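February 24, 2024

Budget day! I know that sounds like a dull thing to be excited over, but I have wanted to plan this bench properly for months and today I finally sat down with the price lists and a pot of coffee and did it.

The big question was fingers. The pair we have grips boxes fine, but paper is another matter, and half of what we want to handle at Bevan comes in bags. Goston sells a softer set for $341, with 50 spare pads thrown in if we order before the quarter ends. Stasumen has one for less, but shipping is another $70 and they want us to buy their mounting plate too. I'm going with Goston. (Probably. I'll sleep on it.) 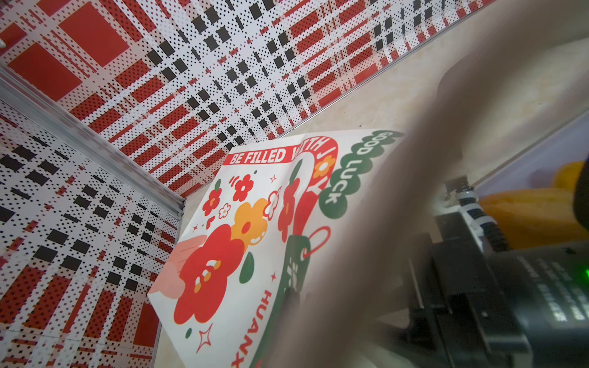
Wrist camera, paper bag inside the plaid panels. BE FILLED WITH JOY!

I kept that one open next to the spreadsheet all afternoon. Seeing how much of the view the finger takes up made me add a line for a second camera, fixed, looking in from the side. I also put down extra aluminum rail and a set of plain panels, so we can swap the background and see whether the red plaid makes any difference to the vision software. I'm so curious about that!

Total with everything: $1,302. More than I hoped, less than I feared. The controller upgrade waits until September, and I've written that in pen so I stop reopening the page.

Still to do: ask Drornadmont for their lead time on rail, measure the inside corner again, and find out if the old cable will reach a side mount.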